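Three grippers, one wrist camera and a lot of dropped cubes

August 9, 2021

Filed under: grippers, simulation, complaining

So I finally did the gripper comparison I've been promising since spring. I had a free stretch, the laundry could wait, and I'd run out of excuses. I've been going back and forth on which end effector to settle on for the tabletop stuff, and every time I asked around I got a different answer from people who had clearly only ever used one of them. Fine. I'll do it myself, in simulation, where nothing I break costs money.

Quick background if you're new here. I've been building a little tabletop setup in the simulator for a good while now, mostly blocks and small bits of clutter. The controller is my own and it's not pretty. It's called Matei, for reasons that made sense when I started the folder, and it does one thing: it looks at the wrist camera, decides how far off it is, and nudges the arm. No fancy planning at all. If the picture from the camera is bad, Matei is bad, and that's a big part of why this post ended up being half about lenses.

The contestants

First up, the Skondero. It's a plain parallel gripper, flat pads that slide in and out on a rail, and I've used it the longest. Very easy to model. The pads stay parallel the whole way, so if you line up with a cube you get a nice square pinch and it comes up level.

Second, the Nostance, which is the angled one. Its fingers swing instead of sliding, so they close to a point. I was suspicious of it from the start (I like my fingers straight, thank you) and I'll admit I only included it because a couple of readers kept bugging me. You know who you are!

Third, the Clisau, a three-finger thing with soft tips. Gorgeous to watch. I spent more time getting the soft contact to behave than I spent on everything else put together, and I'm still not sure I trust it.

What I had them do

I kept it dull on purpose. Each gripper got 500 tries at picking up a cube from the table and moving it over to a drop spot. Then another 500 with small pieces, the crumb-sized ones, scattered wherever the random number generator felt like putting them. Same arm, same speed limit, same camera mount as far as I could manage it. I let Matei have 12 corrections per try, and if it hadn't closed on the thing by then, that was a miss.

I also mixed up the table surface, with stripes in one set, plain in another, and some ugly mottled textures I threw together because I wanted the color matching to suffer a little. A clean white table teaches you nothing. The first controller I ever wrote was perfect on a clean white table and went completely to pieces the moment I put a patterned cloth under it, and I haven't forgotten how smug I'd been the day before.

The cubes

On cubes, the Skondero won and it wasn't close. I sort of expected that. Flat pads, flat faces, everybody's happy. When it missed, it was nearly always a rotation problem: it would come down with the cube twisted, the pads would catch two corners, and the cube would spin out and skid off somewhere. You can fix a good chunk of that by having the wrist turn a bit more before it drops, which I did halfway through, and then had to start the whole batch over so the numbers would be fair. There went my evening.

The Nostance was okay with cubes. It got most of them, but because the fingers swing, the contact point moves as they close, and if you come down at the wrong height you squeeze the cube along its top edge and it squirts out like a bar of soap. I had to add a height offset that changes with how wide the fingers are open. Not hard, just fiddly, and I got the sign wrong the first time and drove the fingertips straight through the table. One nice thing about simulation is that the table doesn't mind.

The Clisau picked up cubes beautifully about as often as it flung them into the void. I think it's my contact settings. When the soft tips press in too far, the solver panics and spits the cube out at some ridiculous speed. I made the time step smaller, which helped, and which also made every run crawl. I don't have the patience for that on a regular basis.

The crumbs

Now the small pieces, and I have to eat my words a bit. The Nostance was so much better here! Those pointed fingers I'd been grumbling about get right down next to a tiny piece without touching anything around it. The Skondero's pads are wide enough that they'd bump whatever was nearby, and then the piece they were after would get shoved along too, and Matei would start chasing it across the table one little nudge at a time until it ran out of corrections. It's a bit like watching somebody try to pick up a coin with oven mitts on.

The Clisau was hopeless with crumbs. Three soft fingers closing around something that small just kind of cover it up, and then neither you nor the camera has any idea if you've got it.

Okay, so, the camera

This part ate most of my week. I started with an ordinary narrow lens on the wrist, looking along the fingers, and the trouble with a narrow lens is that by the time you're close enough to grab, the gripper fills everything and the target has disappeared behind it. Matei was basically guessing for the last bit of every approach.

So I switched to a fisheye. The good: you can see the fingers and the table and whatever else is lying around all at once, so it doesn't lose its bearings. The bad: straight lines stop being straight, and anything near the rim looks smaller and leans over. My controller assumed that a certain number of pixels meant a certain distance. With the fisheye that's only close to true in the middle, so every target off to one side got an approach that curved in like somebody parking a very long car.
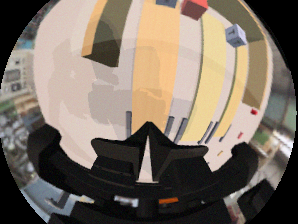

I tried two ways around it. One was to flatten the image first, before the controller ever sees it. That works, but you have to throw away a lot of the outer part or it stretches into mush, and the outer part was the whole reason I wanted the wide lens. The other was to leave the image alone and teach Matei a lookup table, so it knows that a nudge near the edge means something different from a nudge near the center. I filled the table in by moving the arm to 2,000 random poses with a marker on the table and saving where it showed up each time. Took a while to run but it was very little code, and I'm much happier with it. The curved approaches are mostly gone.

Mostly. It still gets weird far out toward the rim, where there's not much marker data, and it gets weird with colors. Red pieces it finds with no trouble. Yellow ones on a yellow stripe, forget it. I've been cheating by looking for edges as well as color, but a fisheye squashes a small piece so much that there's barely an edge left to find. I could raise the resolution. I don't want to raise the resolution. My poor graphics card already sounds like a hair dryer.

The other surprise was shadows. I'd left the lights nice and soft, and Matei kept treating a blotchy gray patch as something worth visiting. It would glide over there very confidently, close on nothing, and go up again looking pleased with itself. I've bumped up how much color something needs before it counts as a target, so now it ignores the shadows and, unfortunately, a few of the grayish blocks too. Swings and roundabouts.

Which one I'm keeping

For the next few months it's going to be the Nostance with the fisheye, which is not what I'd have bet on. It gave up some cubes to the Skondero, sure, but I can claw those back with a better height offset, and I can't make the Skondero's pads any skinnier without modeling a whole new finger. I did think about modeling a whole new finger. I got as far as opening the CAD file and then went and made a sandwich.

The Clisau goes back in the drawer until I understand soft contact better, or until one of you tells me what I'm doing wrong with the damping. Please do! Comments are open, and I read all of them, even the long ones.

Next time I want to try two cameras, the fisheye on the wrist plus a fixed one looking across the table from the side, and see if the second view helps with the yellow-on-yellow problem. I also need to clean up the lookup table code before I share it, because right now there's a variable in there called thing2 and I've already forgotten what it holds.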